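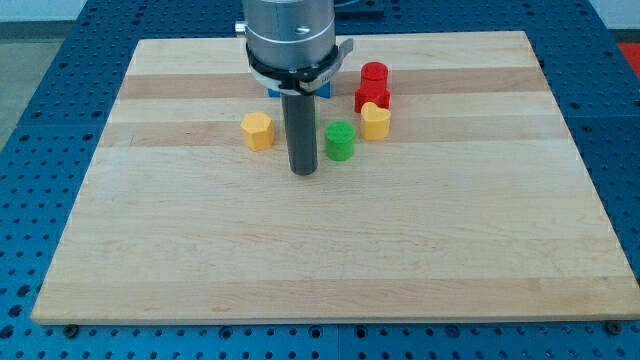 Lists > Small Labs > Arms and Kits > Thread

Index | Previous | Next | Reply | Search

2 min read

Subject: Re: Stelell push kit, worth the money?

Hello all,

Quoting the original question so it doesn't get lost, and then I'm afraid I'm going to go on a bit.

> We have a small arm and a little money left over, and I'm looking at
> the Stelell push kit, the one Skanadis sells with the Nedo software.
> Has anyone lived with it for a while? I mostly want to know if the
> single finger is too limited, and if the setup eats a whole
> semester. Our students are beginners.

We've had ours since May and I'm very fond of it, so please read the rest with that in mind! The finger is a plain rod with a rounded end, and all it can do is push. I was doubtful too. But beginners get a long way with pushing (yellow octagon over to the green cylinder, heart away from the red cube, that kind of thing), and there are no jaws to pinch anybody or to come out of line over the weekend. We leave ours pointing straight down and haven't missed a gripper nearly as much as I expected.

Setup took us 2 afternoons, and most of the second one went to the clamp ring, which has to be snugged up evenly or the rod leans. Our wooden cutting board sits on the blue hole plate, and I'd recommend the same to anyone. You can slide blocks over wood all day, and you don't want the fingertip finding those holes. Check the height again whenever you change boards, please. We forgot once and I can still hear it.

The Nedo side is the weaker half, I think. It logs every push and the replay is lovely, but it slowed to a crawl for us after 3000 pushes in one project, so now we start a fresh project every 600 and it behaves. Skanadis answered my letter about this very kindly and took four weeks to do it.

If you need to pick things up, this is the wrong kit, and the Simões one is probably where I'd look, though I've only tried it at a demo table and it was noisy. Stacks are hard with a push finger as well. A cylinder sitting on a cube is a fine challenge for the end of term, and a miserable first lesson.

I'm happy to send our lesson sheets to anyone who'd like them, just write to me off list. And do tell us what you end up buying!

Warm wishes from the teaching lab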